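Lab notebook – bin-picking cell, Cisero gripper kit on trial
March, started 09:30

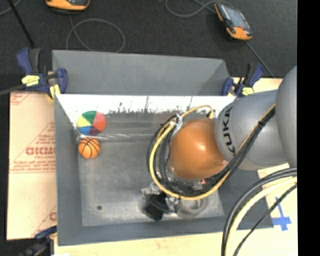 Second session with the Cisero two-finger kit, on loan from Prinditz until the end of the month. Purpose today: get the free-running pick routine through a full block of attempts without anyone touching the cell, then decide which of the open points go back to Prinditz and which are ours. Kit mounted on the KUKA as in session one, same adapter plate, same finger set. The bin is clamped at both back corners and at the front left. Front right is still free, and I want to see whether that corner creeps under repeated contact before adding a fourth clamp. Objects are the small multicoloured ball and the toy basketball, the second slightly smaller than the first. Both like to settle at the left end, one against the back wall and the other against the side, and that is the hardest place for this finger geometry. The sloping panel at the back helps with balls that ride up, but it does nothing for one already in the corner.

Set-up notes

Controller booted first time. The kit's own interface box did not: no link light until the supply was cycled. Same as last session. Prinditz say firmware, I say the connector. To be checked with a meter before I argue further.

Tool centre point re-taught. Result differs from the value on the sheet by less than I can repeat by hand, so kept the sheet value.

Force limit set to 30 N for the closing move. The quick-start sheet recommends a higher figure for rigid parts and gives nothing at all for soft ones. Nikolovski's old fingers were run at 12 N on the same balls, but those had a rubber face and these do not.

Cable routing: the dress pack wraps around the orange joint, in a loop on the left and underneath. Fine at the poses used today. At the extreme left of the bin with the wrist rolled, clearance to the wall looks small, so wrist roll is limited in software for now. The kit arrives with cable ties and one drawing, and the drawing assumes a different arm size. A proper bracket is listed as an option. Marin has asked for a price.

Run 1

Stopped by hand early on. The gripper reported "object held" on an empty close. The detection threshold had gone back to the factory value after the power cycle, and the manual does not mention that the setting is volatile. Wrote it into the start-up script. Run discarded.

Run 2

Full block, no intervention. 1,798 attempts logged, 686 counted as successful, i.e. 38 per cent. The logger counts a success as finger gap above threshold at the top of the lift, so a ball lost later in the transfer still scores. Treat the figure as an upper bound.

Most failures fall into two groups:

Corner approach. Fingers come down vertically, the outer one meets the wall, motion aborts on force. A tilt would solve most of these, subject to the cable point above.

Push-away. The first finger touches the ball on the way down and it rolls. More frequent with the basketball according to the log labels, but the labels come from the Mareck classifier, and that has been confusing the two when they lie close together. Not to be quoted until a sample has been checked by eye.

Cycle time steady through the block. No drift in finger zero. Mechanically I have no complaints about the kit so far; play in the fingers at the end was the same as at the start, measured with the dial gauge on the bench.

Software side

The driver is adequate. Status comes back quickly enough to abort on, and the error codes match the manual apart from two which are not listed (asked). The supplied grasp demo is of no use to us. It assumes parts on an open table and has no notion of walls.

Marin Stan looked in after lunch and wants a comparison with the Nikolovski fingers on the same routine before any order is placed. Agreed. It needs the same bin position and the same force limit, otherwise the numbers mean little. I would also like a padded face on the Cisero fingers – Prinditz list one, delivery time not stated.

To do

Meter on the interface box connector, cold start and warm.
Allow ten degrees of tilt at the left wall, slow speed, hand on the stop.
Fix the success criterion: check the gap again before release.
Pull a sample of Run 2 labels and compare with the stored images.
Ask Prinditz: volatile threshold, unlisted codes, padded faces, bracket price.
Measure front right corner against the board, then again after the next block.

Cell powered down 17:10. Settings saved under the session two name, Run 1 folder left in place but marked void.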